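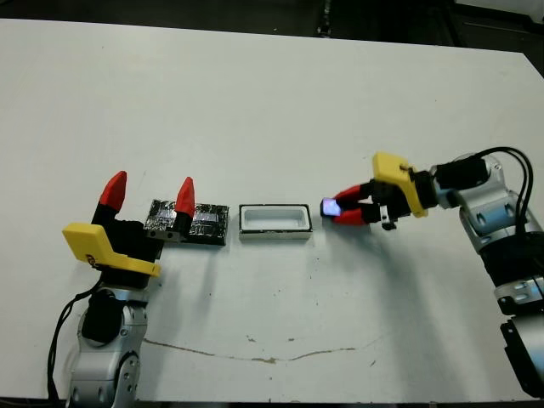 The drainage fee: does "everyone pays" mean everyone?

Posted in December by skullberg
Search this forum Go Advanced

skullberg
So Zernau has a drainage fee now. Four dollars a month, on the water bill, for every household in town. I could live with that. Rain falls on me like it falls on anybody else. Then I got to the exemptions. Any commercial parcel over eight acres pays nothing if the owner files a "runoff plan." The form for the plan is one page and half of it is the signature block.

My roof is the size of a roof. The Plesico lot is the size of a small county. Guess which of us is on the hook for the culverts.

Theresia Hubmann
The plan isn't nothing. The big parcels have to keep their own ditches and ponds, and if they do that the town pipes carry less. I've read the ordinance, all 41 pages of it, which I don't recommend. You can argue the break is too generous, but there is a reason it's there.

skullberg
And who checks the ditches?

Theresia Hubmann
Section 17. "The Town may inspect."

skullberg
May. I may take up the cello.

moesli_road
I'm going to be the unpopular one. Four bucks. We've had water in the underpass every spring I've lived here, and every spring there's a thread just like this one demanding somebody fix it. Now they want to fix it and we're mad about the price of a sandwich. Half a sandwich.

gutterball
It isn't the four bucks, it's that the rule has a hole you can drive a delivery truck through. My mother rents two rooms over the bakery and pays the same as a house with a three-car garage and a paved tennis court. If it's a fee for runoff then measure the runoff. Other towns bill by how much of your lot is paved. They've got the aerial maps at the assessor's office already - they used them fast enough when I put up my shed.

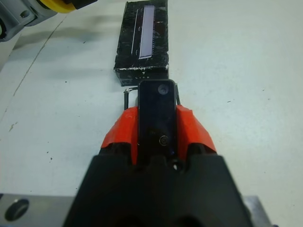
Mösli
Billing by pavement sounds great until the church and the school get theirs. Then you'll have a hearing that runs past midnight and we'll all be back to a flat rate by summer, only higher.

gutterball
Let them come to the hearing. That's what it's for.

Theresia Hubmann
I'd support tiers, for what it's worth. Small, medium, enormous. I'd also change "may inspect" to "shall inspect every year" and put the plans online. Neither one needs a new ordinance, just an amendment, and the council takes written comments until the end of the month.

skullberg
Fine, I'll write one. It will be longer than a runoff plan.

moesli_road
Put me down as still in favor of the fee. I'll sign the "shall" part, though.

Contact us | Copyright Zernau Town Talk | Back to top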